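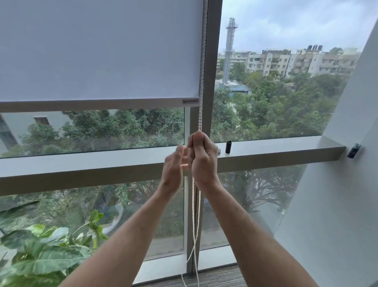

Departamento de Servicios Interiores – Grupo de Acondicionamiento de Espacios, Jomside

Cuaderno de taller. Febrero, miércoles.
Anota: Marites Malabanan. Revisa: Baptiste Rey.

Asunto: estores enrollables de la sala de reuniones, fachada acristalada. Revisión del accionamiento y del punto de sujeción en el montante.

Antecedentes. El aviso 617 recoge la queja del equipo de Kondmont, que utiliza la sala por las mañanas: el estor de la izquierda se detiene a media altura y el tramo de tiro golpea contra el vidrio cuando se acciona con prisa. En la entrada anterior de este cuaderno se atribuyó el defecto al mecanismo superior. Conviene revisar esa conclusión, dado que entonces no se comprobó el punto de sujeción.

Estado al comenzar. Cielo cubierto, luz uniforme, sin deslumbramiento, lo que facilita examinar el tejido. El estor blanco de la hoja izquierda se dejó parcialmente bajado, con el perfil inferior por encima del travesaño. El tejido no presenta marcas apreciables a simple vista. El perfil gris claro queda a nivel; se verificó con la regla pequeña en los dos extremos.

Medición. Caída desde el perfil inferior hasta la cara superior del travesaño, en la posición de parada: 464 mm en el extremo izquierdo y 464 mm en el derecho. Se descarta, por tanto, que el tejido se enrolle torcido. Queda corregida la hipótesis de la entrada anterior.

Accionamiento. Se realizaron varias maniobras cortas, sujetando el tiro a la altura del pecho y acompañándolo con la otra mano. Al tirar en vertical y pegado al montante, el recorrido es regular. Al tirar hacia el interior de la sala, el mecanismo opone resistencia y aparece el tope que describe el aviso. El defecto se reproduce con facilidad y depende de la dirección del esfuerzo.

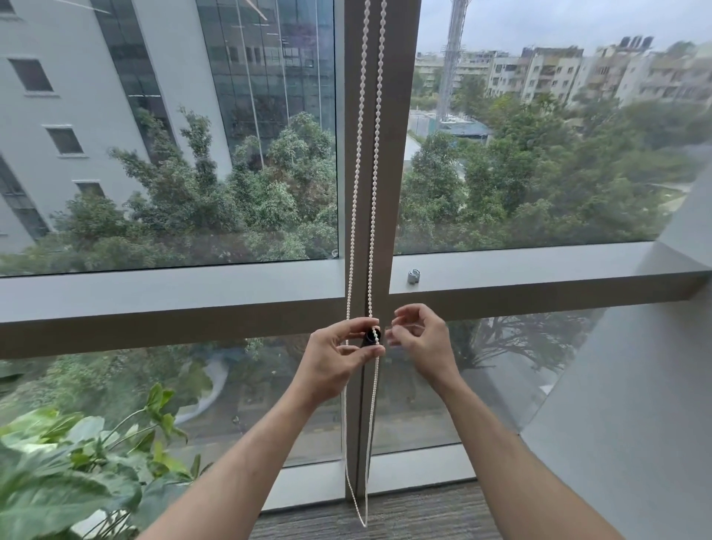 La altura de trabajo resulta cómoda para una persona de pie y no se precisa escalera. Se comprobó la pieza negra del montante con la cadena de bolas en tensión: con el bucle bien alojado, los dos ramales bajan paralelos y el golpeteo desaparece. Con el bucle fuera de su sitio, la cadena oscila y el usuario tiende a corregirla tirando en diagonal. A juicio de quien suscribe, ahí reside el origen de la queja.

Distancia desde la moqueta hasta el eje de la pieza negra: 872 mm. Se anota para repetir la misma cota en las salas restantes, en caso de que Khalaf confirme que el montaje ha de ser idéntico en toda la planta.

Pendiente de consulta. El bucle cuelga casi hasta el suelo. Baptiste Rey solicita que se estudie una cadena más corta, tanto por limpieza como por seguridad, y que no se modifique nada hasta recibir la respuesta de Feralum, que suministró los accesorios. Se le ha remitido la referencia 93 de nuestro listado interno junto con las cotas de esta hoja.

Observaciones sobre el entorno. La planta de la esquina izquierda invade el paso hacia el vidrio inferior y sus hojas rozan el brazo durante la maniobra. Se propone desplazarla un palmo hacia el interior, previo acuerdo con los usuarios. El accesorio metálico pequeño que descansa sobre el travesaño no se ha retirado; queda por determinar si pertenece al estor o a otra instalación.

Instrucción provisional para los usuarios, redactada para su colocación en la puerta: «Accione el estor despacio y en vertical, junto al montante. No tire hacia el interior de la sala. Si la cadena se sale de su guía, avise al departamento».

El aviso 617 se mantiene abierto. Próxima comprobación a las 9:30, antes de que entre el equipo de Kondmont, con la regla larga y el plano de la fachada, que hoy no estaba en el armario.

M. Malabanan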